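Bottled water left in the car, still ok to drink?

**Shanti Pandey**, Nuvville

Got a case from the shop in Pranton in September, forgot it in the boot. Best before is months off. Smells fine. Bin it or drink it?
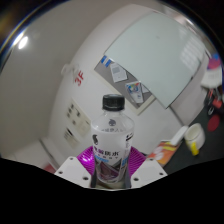

*1 min read · 224 views*

**Tomer**

Drink it. Sealed is sealed. Heat can make it taste a bit plasticky but a few weeks wont hurt you. Keep the rest somewhere dark and cool, not next to paint or petrol, smells get in.

If one's been opened tho, 2 days in the fridge then it goes on the plants. 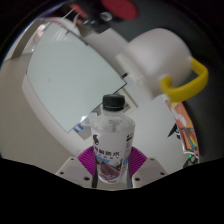
*Clear bottle, black screw cap, white label.*

**Ko**

Disagree a bit. I'd chuck any that sat in full sun all summer. Boot is shaded so probaly fine. Check the cap ring isn't broken.

Also the date is mostly for the bottle, the water doesn't go off as such. Mine were well past and tasted ok, bit flat.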